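Zikberg Open Day: Frequently Asked Questions

When is the open day?
The lab is open to visitors on one afternoon in May. The exact date is in your booking confirmation. Doors open at 1:30 p.m. and the last group goes in at 4:00 p.m.

Do I need to book?
Yes. There are 500 places in total, issued in timed slots. Walk-ins are admitted only if a slot has unclaimed places ten minutes after its start time.

How long does a visit take?
Each slot lasts 40 minutes. The humanoid demonstration takes up the first half. The rest is split between the Gedano gripper bench and questions to the engineers.

What will the humanoid do?
The program for the Zeltden room covers standing balance, a forward lean with bent knees, stepping in place and a reach toward a low target. Walking across the room is not part of the program. The order may change between groups, depending on battery and motor temperatures.

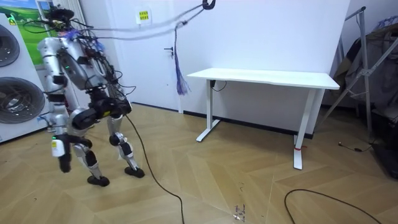
Humanoid in the Zeltden room, leaning forward with knees bent. Tether cables run up to the wall hook.

Why is the robot tethered?
The tether limits a fall. The robot carries its own weight during the demonstration, and the line is left with enough slack that it does not help with balance. An operator shortens it before the robot is powered down.

Is the robot controlled by a person?
In part. The operator selects each motion and can stop it at any time. Balance is handled by the onboard controller, which runs the Kaneko motion software, release 666. Hand motions are teleoperated this year.

How close can I stand?
Visitors stay behind the floor line, 3 meters from the robot. The line does not move for photographs. Children under 12 must be with an adult.

Are there cables on the floor?
Yes, inside the working area. Visitors do not cross it at any point. The route from the entrance to the viewing area is step-free and wide enough for a wheelchair.

Is it loud?
The actuators and cooling fans are audible but speech is possible at normal volume. A foot landing hard on the parquet can make a sharp knock. Ear protection is available at the desk by the entrance.

Can I take photographs or video?
Yes, without flash. Flash interferes with the depth sensors. Please do not photograph the operator's screens.

What happens if the robot faults?
The operator presses the stop, the motors go passive and the tether takes the load. A restart normally takes around five minutes. If the fault cannot be cleared, the group moves on to the Gedano bench and gets the full remaining time there.

Can a school group come?
School groups are booked separately through the visits page. Please give the number of students and their grade when you apply.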